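28 August 2022
Fovano cell, sim side – bathroom scene, arm setup

Picked up where Nasrin left off in July. The arm kept stopping short on the way out to the toilet tank, and the log gave a joint limit on the elbow every time. First checked the base pose in the scene file against her notes. The yaw was off by 24 degrees, left over from the old kitchen layout. Put it back to zero, saved, reloaded. The stops went away on the home move but not on the reach.

Second problem was the tool offset. Hatem swapped the gripper model two weeks ago and the config still had the old length in it, short by 47 mm. Entered the new value and reran the open/close test at 300 steps. Fingers track fine now, no jitter at the end of travel.

Then the start pose. I want the gripper pointing straight down, fingers open, high over the jar end of the tank lid, so there is room to come down without brushing the wooden cylinder on top of the block. Took a few tries with the wrist angle. Saved as start pose B. Old one kept as A, don't delete it, Felista's scripts still call it.

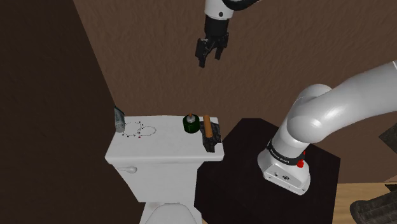

Ran the reset loop overnight settings with seed 332 and the arm came back to B each time with no limit errors. Collision margin on the table is still at the default and I think it is too generous – Said wants to look at that before anyone changes it.

To do:
Copy the new offset to the Bodalholm machine
Ask Hatem if the finger pads changed too
Rename the scene file, it still says kitchen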